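Graltwood Robotics Club: Teaching the Arm to Stack by Its Tags

Posted July 28, 2019

Hello again, and welcome to all the new families! This page is for club members who have finished the jogging exercises and want to try the stacking task before our September meet at Kerkirier. Take your time with it. I've been running this exercise for years and I still forget step two when I'm excited.

Before you start

Set out the cone on the left, the flat card in the middle and the platform on the right, and check that every tag faces a direction the camera can read. Our arm is called Nina, and the program you'll be editing is saved under that name too, so please make your own copy first!

Step 1. Load the tag list and run the find routine. Each part should show up on the laptop with a number and a position. If one is missing, turn the part a little and run it again.

Step 2. Set the speed to 51 for the first try. You can go faster later, I promise, but a slow arm is a lot easier to stop.

Step 3. Send the gripper to a point straight over the round-topped piece, then bring it down with the fingers open wide.

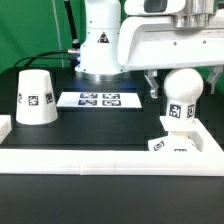

Fingers on either side of the round-topped piece, over at the platform.

Step 4. Close the fingers in small steps. Most people squeeze too soon and too hard (I certainly did). Start with the grip force at 400 and go up only if the piece slips. I wouldn't go past 700 with these parts, as the printed tags scuff and then we're all stuck making new ones.

Step 5. Check the line-up from the front and from the side. You want the block under the dome sitting square between the fingers, with its tags clear so the camera can still find them.

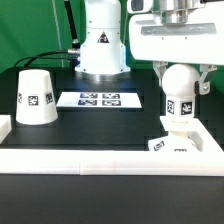 Domed piece between the fingers, with another tagged piece in the tray below.

Step 6. Run your whole program 3 times without touching anything. If it drifts, go back to the card in the middle and redo the Arancibia calibration from last month's handout, then try again.

When you're happy with it, save your copy to the club folder with your initials on the end, and write your speed and grip settings in the notebook for the next group.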